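Ticket: Grasp ranking drops clear objects (Lowther policy)
Project: Geson bin picking
Status: open
Opened: December 2023

Okay, so I've been chasing this one for a while and I'm finally writing it up properly. The grasp scorer we trained in June does great on opaque stuff and then falls on its face with anything see-through. Over 70 percent success on the solid objects, and on the clear ones I got 6 good lifts out of 100 tries. Yikes!

What I've checked so far: hand-eye calibration (fine, redid it anyway), the gripper closing force (fine), and the Briton depth filter, which I turned off completely. Turning it off helped a tiny bit, but then the scorer started loving the glare on the bin floor and went for bare metal.

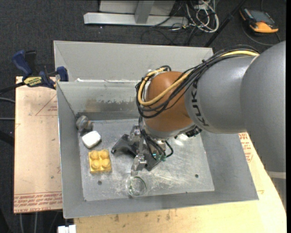 Ritenetti replied that the filter is a distraction and the labels are the real trouble: the training set marks a grasp as failed whenever depth is missing at the contact point, so the scorer has learned that no depth means no object. Try masking those pixels out of the loss before touching anything else.

Well, that stung a little, but it fits. I went back through the labels, and yep, clear cups like the one sitting near the front wall of the bin get written off before the arm even has a chance. The yellow see-through block might be going the same way, I haven't split that out yet.

So I'm retraining with the mask on, 4 seeds, same object list, filter back to its default. If the scorer still chases reflections after that I'll try feeding it color only (slower, ugh, but worth a look). Leaving this open until the runs finish.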